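Nutby guest house scheme to reopen its doors in August

There is good news for anyone who has ever missed the last bus out of Nutby and wondered where on earth to lay their head — the old Arsenault guest house on the hill is to take paying visitors again this summer, after a long and rather patient wait by all concerned. 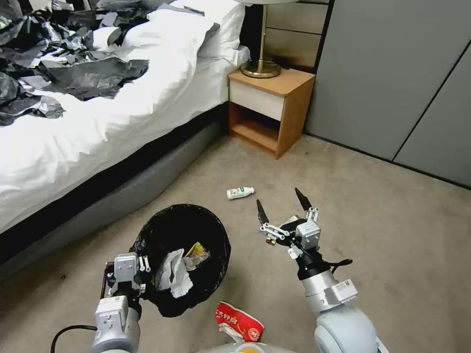

NUTBY, 23 Jun 2024 — The house, which many readers will remember for its enormous breakfasts and its equally enormous tabby cat, has been bought by Cuson, the small family firm that already runs the tea rooms by the weir. It will open with eight bedrooms, and a single room will cost 37 pounds a night with breakfast included.

Refilwe Mokgethi, who will manage the house and has been living above the tea rooms all spring with her paint charts spread over every chair, told us she had been quite overwhelmed by the kindness of the neighbours. "People keep stopping me in the street to tell me where they had their wedding supper or which window the swifts nest over," she said. "I have written it all down, and I mean to keep the swifts."

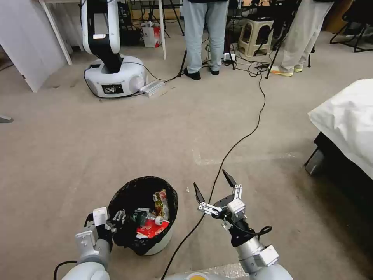 A plastic bottle and snack wrappers in a lined bin.

The parish asked residents in the spring what they would like to see done with the building, and 393 replies came in, a splendid number for a place this size. Of those, 385 were in favour of a guest house, and most had something to say about the garden as well.
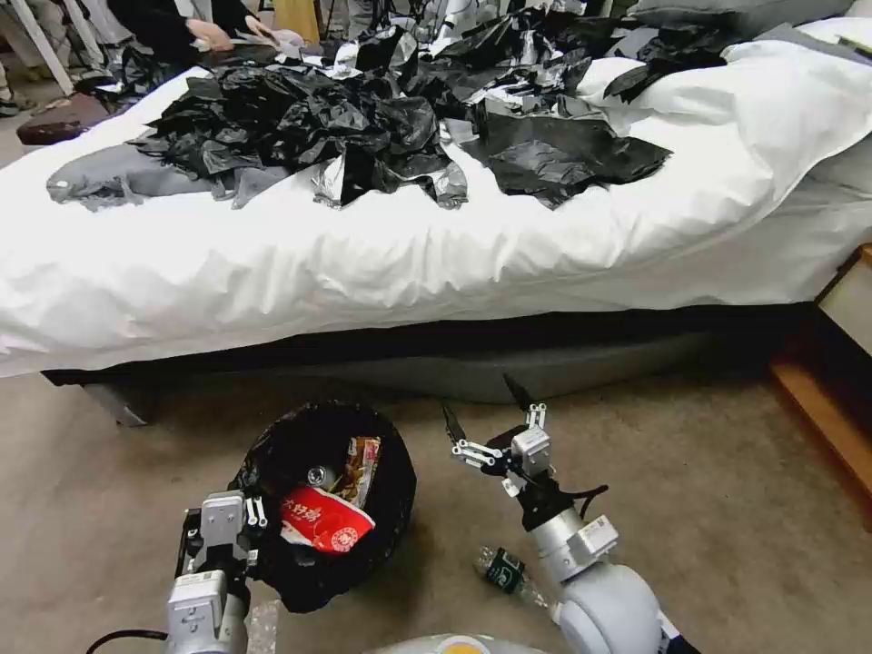 Walkers should be especially pleased, as the Zelard footpath passes the back gate and there has been nowhere to stay along that stretch for years. There will be a boot rack in the porch and a kettle on for anybody coming down off the tops in the rain, whether they are stopping the night or only catching their breath.

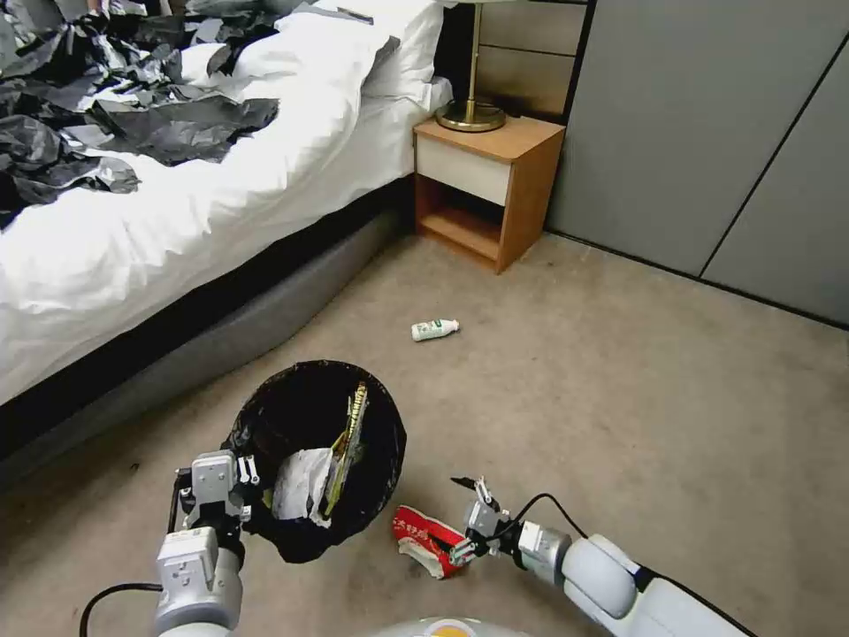 Bookings for August can be made at the tea rooms during opening hours, and Ms Mokgethi would dearly love to hear from anyone who still has the recipe for the marmalade. The cat, we are sorry to say, retired to the coast with the previous owners.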